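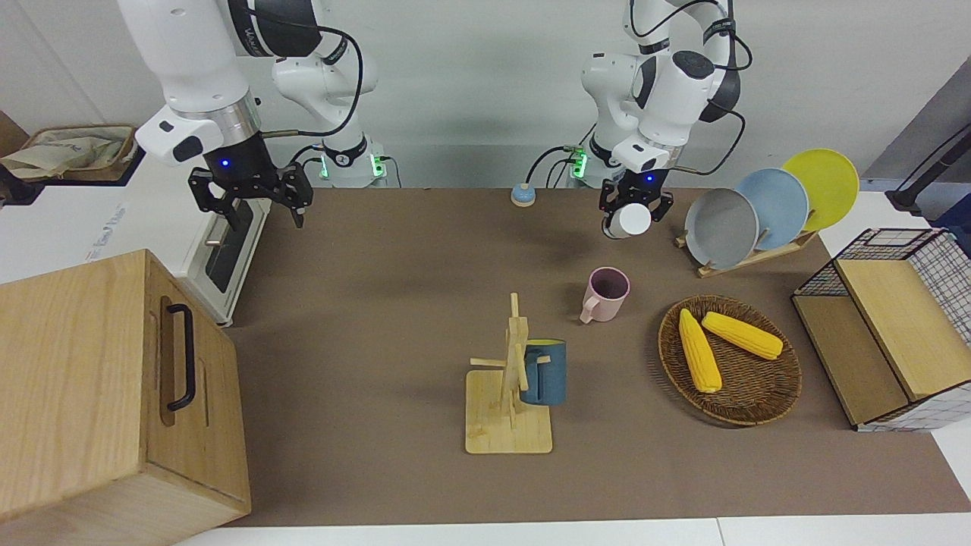

Where should plates and cups go in a very small kitchen? Close to where you use them, on a rack you can reach with one hand.

That answer sits behind the Open Counter Kitchen, a new display from housewares maker Henetti that opens in April at the Drarham home store. Visitors can handle everything on it, from the upright plate rack to the wooden box with its bar handle, and try out their own arrangement before they go home and move a single shelf.

"I wanted color back on the counter," said Gladys Alvarado, who designed the display. "A yellow plate standing next to a light blue one makes me happy every morning -- and I don't have to open a cupboard to see it!"

The wooden dish rack keeps round plates on edge, so the one you want slides out without lifting a stack. Gray, light blue and yellow plates are part of the range, along with plain white cups. A small white countertop appliance has its place too, with a shallow tray on top for a cloth bag, the kind of spot most of us end up using anyway.

Henetti asked 389 apartment renters what bothered them most about their kitchens, and lack of counter space came up again and again. Duván Guzmán, who ran the survey, read every reply. "People sent us drawings," he said. "One came on the back of a bus schedule, and we used part of it."

The display is open from 10 a.m. and entry is free. Short talks on arranging a small kitchen start at 2 p.m., led by Yeison Sánchez, and there is time afterward to ask questions and move things around.

Press contact: Ulises Villca, Henetti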